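Returned Goods at a Small Mail-Order Retailer: Sorting Rules, Delay and Labelling

Student project report
Sivaprasad Iyer and Marlene Figueiredo
Submitted 9th February

Summary

This report examines how returned parcels are handled at Cullitz, a mail-order seller of household textiles based in Trutcombe. The company accepts returns by post and over the counter. We studied the written rules used by the returns desk, interviewed the two members of staff who apply them, and followed a sample of 300 returns from arrival to final decision. The main finding is that most of the delay occurs before an item has been inspected, while it is waiting to be matched to an order. We recommend a change to the returns slip, a single order of checks, and a weekly review of items that have no decision.

1. Background

Cullitz sells bed linen, towels, table linen and curtains. It has no shop in the usual sense, although customers in Trutcombe may collect and return orders at a counter beside the packing room. The catalogue holds 4000 separate lines when every size and colour is counted. A pillowcase in one shade is therefore a different line from the same pillowcase in another, and the difference between the two may be hard to judge under artificial light.

Returned goods matter to a business of this kind for two reasons. The first is that the refund must be paid within the period stated in the terms of sale. The second is that the stock cannot be sold again until somebody has decided what condition it is in. Curtains are the extreme case. They are ordered by drop and width, are often sent back unopened after the customer has measured again, and tie up more money per item than anything else in the catalogue.

The returns desk was set up by Aparecida Moura, who still manages it. Before that, returned parcels were opened by whoever was packing at the time, and refunds were issued from memory or from a note on the parcel. Some of the older habits remain in the present rules, which were never written as one document.

2. Sorting categories

Every returned item ends in one of the following categories.

Resale: the item is complete, clean and in its original packaging.
Repack: the item is complete and clean but the packaging is torn, missing or marked.
Seconds: the item has a fault that does not prevent use.
Supplier: the fault is a manufacturing fault and a claim can be made.
Disposal: the item cannot be sold or claimed for.

The boundary between Resale and Repack gave little trouble. Both members of staff applied it in the same way. The boundary between Seconds and Supplier was less settled. A pulled thread may be present when the item leaves the mill or may be caused by the customer, and the rules say only that the desk should "use judgement". We regard this as a reasonable instruction to an experienced member of staff and a poor one for a replacement during leave.
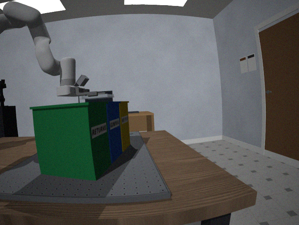 A further difficulty is that the categories describe two separate things. Resale, Repack and Seconds describe condition. Supplier describes who pays. An item may be a second and also the subject of a claim, and under the current rules it can be recorded only once. Wagner Seixas, who keeps the accounts, told us that he corrects these entries by hand at the end of each month – a task he did not know the returns desk could have avoided.

3. Method

The sample was taken from consecutive arrivals, without selection by product or value. For each return we recorded the date of arrival, the date on which it was matched to an order, the date of inspection and the date of the final decision. No customer names or addresses were copied. The sheet used for recording was tested on a small batch first and then altered, as the first version had no place to enter a parcel containing items from more than one order.

Interviews were held separately with Aparecida Moura and Marlene Seixas. The same questions were put to both. We then asked each of them to sort the same set of returned towels, without conferring, and compared the results. The towels were chosen by us from the Seconds shelf and from ordinary stock.

We did not study outward packing, carrier performance or the reasons customers gave for sending goods back. The last of these would make a useful project in its own right, but the slip asks for the reason in a free text box and most customers leave it blank.

4. Labelling

Labels at a returns desk have two readers. One is the member of staff who works there every day and who seldom reads them at all. The other is the person covering for a day, or the driver who has been told to leave a parcel in the right place. Labels should be written for the second reader. In practice this means one plain word in capitals, placed on the side a person walks towards, and repeated if the container can be approached from more than one direction.

Colour helps, with limits. It works well when each colour has a single meaning across the whole building. At Cullitz, yellow tape marks fragile goods in the packing room and unpaid orders at the counter, and Marlene Seixas reported that new starters confuse the two. Colour should therefore support the word and never replace it. This also serves any colleague who does not distinguish colours easily.

Wording is the other weak point. "Query", "Hold" and "Pending" are all in use at Cullitz, and the three terms had different meanings for each person we asked. A short word that names the contents is easier to act on than one that names a state of mind.
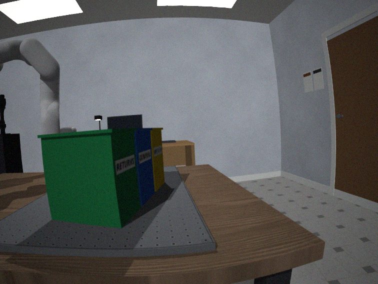 5. Results

5.1 Where the time goes

Items were inspected promptly once matched. In nearly all cases inspection and decision took place in the same session. The waiting occurred earlier, between arrival and matching. Returns that contained the original slip were matched on the day of arrival. Returns without one were put aside until the desk was quiet, and the desk was seldom quiet.

The most common cause of a missing slip was simple. The slip is printed on the lower half of the packing note, and customers throw the packing note away. A second cause was the use of other people's packaging: a duvet cover sent back in a box from an unrelated seller carries nothing on the outside to identify it.

5.2 Agreement between staff

On the towel test the two members of staff agreed on every item they judged fit for resale. They disagreed on items with light pulls in the loops and on one item with uneven dye along the hem. Aparecida Moura placed these under Supplier, whereas Marlene Seixas placed them under Seconds. Each gave a sound reason. The former had experience of claims being accepted for such faults; the latter had been told by a previous supplier that they would not be considered.
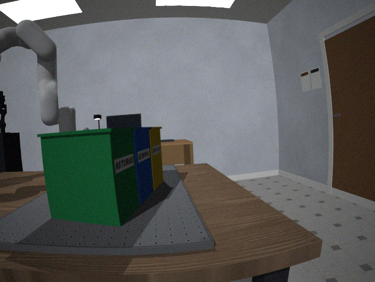
The difference is one of information, and more training in inspection would not remove it. A list of what each supplier accepts, kept at the desk and amended when a claim is refused, would bring the two sets of decisions together. Hindska, the largest supplier of towels, already issues such a list. It was held in the accounts office and had not been passed on.

5.3 Order of checks

The written rules ask staff to check packaging, then condition, then completeness. Both members of staff reverse the last two. We think they are right to do so. A curtain pair with one curtain missing will not be sold however clean it is, and unfolding it for inspection wastes several minutes. It must then be folded again – the slowest single action at the desk.

6. Recommendations

The returns slip should be moved to a separate sheet and folded inside the product wrapper. The order number should also be printed on the product wrapper itself, so that an item can be matched even when all other paper has been lost.

The order of checks should be rewritten as completeness, condition, packaging. The rules should fit on one side of paper.

Condition and claim should be recorded in separate columns. Wagner Seixas has confirmed that the accounts package, Marinho, allows an additional field without charge.

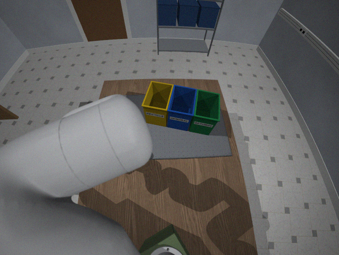
Items without a decision should be reviewed once a week by two people together. The review should begin with the oldest item and should stop after half an hour whether or not the shelf is clear. Longer sessions were tried in the past and were dropped as soon as the desk became busy.

The words "Query", "Hold" and "Pending" should be replaced by "No order found" and "Waiting for supplier". These cover every case in our sample.

7. Limitations

The sample was drawn from a single period in winter, when bed linen makes up a larger share of sales than it does in summer. Curtains were few. The towel test used two people who have worked together for years and may share habits that an outsider would not. We were also present during the work, and both members of staff remarked that they had been more careful than usual with the forms.

The cost of the proposed slip was not calculated. The printer used by Cullitz would not quote without a confirmed paper size, and the size depends on a new wrapper that has yet to be chosen.

8. Acknowledgements

We thank Aparecida Moura, Marlene Seixas and Wagner Seixas for their time, and the packing room staff for the use of their bench. The recording sheet and the interview questions are held with the project file and can be supplied on request.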